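ロボット導入評価論 第3回配布資料
テーマ:データ収集サービスの提案書を疑って読む

今回の位置づけ

前回までは、ロボット本体のカタログに書かれた可搬重量や繰り返し精度の読み方を扱った。今回は本体ではなく、その手前で売られているものを取り上げる。手持ち式グリッパーによる動作データ収集の一式、つまり機材の貸し出し、収集作業、整形済みデータの納品までを束ねたサービスである。

題材は River の「家庭内カトラリー整理パック」とする。比較対象として Plumell の機材単体販売と、Maillard の収集代行を途中で少しだけ参照する。三社の優劣を決める回ではない。提案書のどの文が検証可能で、どの文がそうでないかを見分けることが目的である。

1. 提案書の主張

River の提案書には、おおよそ次のような文が並んでいる。

・実際の住宅で集めた、自然な環境のデータである
・両手作業に対応している
・基本パックは300エピソードで、追加購入ができる
・学習済みの方策は、未知の家庭でもそのまま使える

最初の三つは、データを開けば確かめられる。四つ目は確かめようがない。「未知の家庭」が何軒で、どの程度違う家なのかが書かれていないからである。営業資料では、確かめられる文の列の最後に確かめられない文がよく置かれる。読む側は勢いで全部うなずいてしまうので、一文ずつ切り離して線を引くこと。

「自然な環境」という語も要注意である。住宅で撮れば背景は確かに住宅になる。しかし、背景が住宅であることと、作業が家事として自然であることは別の話だ。誰かが物を並べ、決められた手順で動かしているなら、作業のほうは実験室とあまり変わらない可能性がある。

2. 収集作業の様子

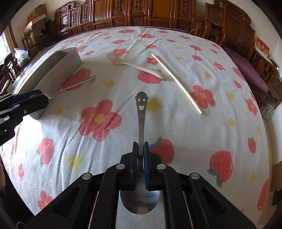
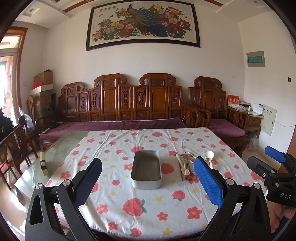

カトラリー整理という課題は、評価する側にとって扱いにくい。皿やコップに比べて対象が薄く、敷いてある布とほとんど同じ高さにあるため、失敗の原因が把持にあるのか認識にあるのか、切り分けが難しい。しかも製品ごとに形の差が大きい。一枚目でグリッパーが挟んでいる金属のスプーンは、柄の先が帽子をかぶった笑顔の形に抜いてあり、穴から下の布の柄が見えている。こうした品が入っていること自体は悪くない。問題は、この一本で得られた成功を「スプーン一般」の成功として集計してよいかどうかである。提案書の集計表には品目名の欄しかなく、個体を区別する欄がない。同じスプーンを繰り返しつかんだ結果なのか、多くの種類を試した結果なのか、買い手には判別できない。

布についても考えておきたい。どちらの写真でも、苺と花の柄の白い布が使われている。模様の多い背景は認識にとって厳しい条件であり、提案書もそこを売りにしている。ただし、模様が多いことと背景の種類が多いことは違う。柄が一つに偏っていれば、方策はその柄を手がかりとして覚えてしまうかもしれない。確認すべきは布の派手さではなく、納品データ全体で布が何種類あるかである。

3. 「両手対応」の読み方

両手対応という言葉には、少なくとも2通りの意味がある。

(a) 左右それぞれのグリッパーの軌跡が記録されている
(b) 左右が協調しないと成立しない作業が含まれている

(a) は機材の性質、(b) は課題の性質である。River の仕様書が保証しているのは (a) だけで、(b) については「豊富に収録」とあるのみだ。片手が作業し、もう片手が近くで待っているエピソードも、(a) の意味では立派な両手データになる。写真は一瞬しか写さないので、グリッパーが2台写っていても (b) の根拠にはならない。連続した記録を見て、両方の指先が同時に対象に触れている時間を調べる必要がある。

Plumell は機材だけを売り、この点については何も約束しない。愛想はないが、約束がない分、読み違えも起こりにくい。Maillard は課題ごとに協調の有無を表示しているものの、判定基準は非公開である。基準のわからない表示をどこまで信用するかは、各自で考えてほしい。

4. 価格表に載らない費用

機材の貸し出し料と納品料は明記されている。抜けやすいのは次の項目である。

・自社ロボットの手先との形状差を埋める作業
・失敗エピソードの扱い(削除して納品か、印を付けて納品か)
・住宅内の背景に写り込む物の確認と、必要な場合の加工
・再収集を依頼したときの待ち時間

最初の項目は特に軽く見られがちである。人が手に持つグリッパーで動かせた軌跡を、腕に取り付けた手先が同じようになぞれるとは限らない。手首の可動域、机との干渉、指先パッドの摩擦がそれぞれ効いてくる。提案書の「機種を問わず利用可能」は、ファイルが読めるという意味に受け取っておくのが無難である。

二番目の項目では、失敗を捨てたデータのほうが見栄えはよい。だが捨てた件数がわからなければ、作業の難しさも見積もれない。成功率の高いデータセットは、単に掃除の行き届いたデータセットかもしれない。

5. 演習

架空の発注者として Druto 型の腕への導入を想定し、River に送る質問状を作成する。質問は3つまで。次の条件を守ること。

・回答が「はい」「できます」だけで終わらない質問にする
・回答が正しいかどうかを、納品データから第三者が確認できる質問にする
・「精度」「自然」「汎用」の語を、定義なしに使わない

悪い例:「多様な家庭環境に対応していますか」
ましな例:「収録に用いた住宅の数と、住宅ごとのエピソード数の内訳を示してください」

ましな例にも穴はある。一つの住宅の中で部屋を変えたとき、それをどう数えるかが決まっていない。この穴をふさいだ文に書き直し、質問状の末尾に添えること。

提出は木曜の授業開始時、A4で1枚。表紙は不要。次回は質問状を交換し、販売側に立って、うそをつかずに最も都合のよい回答を書いてもらう。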